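Help Center > Renting with Us > Furnished Apartments FAQ

Print this page | E-mail this page

Furnished Apartments: Frequently Asked Questions

These answers cover the furnished units at Kurnton and Bergeron. Tenants in unfurnished units should read the general lease FAQ.

What comes with a furnished apartment?

Every unit has a bed, a sofa or armchair, a table, chairs and basic kitchen items. Linens and towels are not included. The full list for your unit is attached to the lease as the inventory sheet. Read it before you sign.

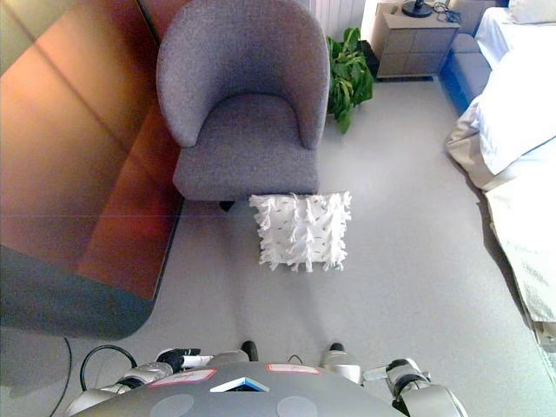 Do I have to fill out the inventory sheet?

Yes. You have until Friday of your first week to mark anything that is missing, stained or damaged and return the sheet to the office. If we don't get it back, we treat everything as received in good condition. Keep a copy for yourself.

How much is the deposit?

The deposit is $626 for a studio. For larger units it is set out on the first page of your lease. It is separate from the first month's rent, and it can't be used to pay the last month.

What counts as normal wear?

Light fading, small scuffs and flattened cushions are normal wear. Burns, pet damage, broken legs and deep scratches are not. If something gets damaged, report it when it happens. A small repair handled early usually costs less than a replacement at move-out.

Can I bring my own furniture?

You can, as long as ours stays in the unit. Storage for larger pieces is available at the Wustau building for $16 a month per piece – ask early, as space runs short in September. Please don't put our furniture on a balcony or in the basement hallway.

Can I hang things on the walls?

Small picture nails are fine. Wall brackets and shelves need written approval first, and you must fill and paint the holes when you leave.

Is internet included?

Yes, in both buildings. The service is provided by Dretetti, and questions about speed or outages should go to them first. Streaming accounts and paid channels are up to you.

How should I clean the upholstery?

Vacuum it with a brush attachment. For spills, blot with a damp cloth and let the fabric dry. Don't use bleach or a steam cleaner. If a stain stays, call the office before you try anything stronger.

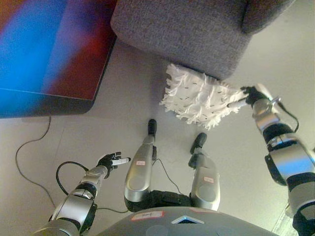
A tenant at Bergeron wrote to add that blotting with plain cold water got coffee out of her sofa, but only after she had gone over the same spot several times and left it overnight. She also asked whether the cushion covers can go in the washer. They can if the label says so – otherwise leave them on.

What happens at move-out?

We walk through the unit with you and check it against your inventory sheet. If cleaning is needed beyond the normal turnover, the charge is $100. Any other deductions are listed in writing.

How do I reach the office?

Call and ask for extension 473, or stop by the front desk at Kurnton. After hours, leave a message with your unit number.

Print this page | E-mail this page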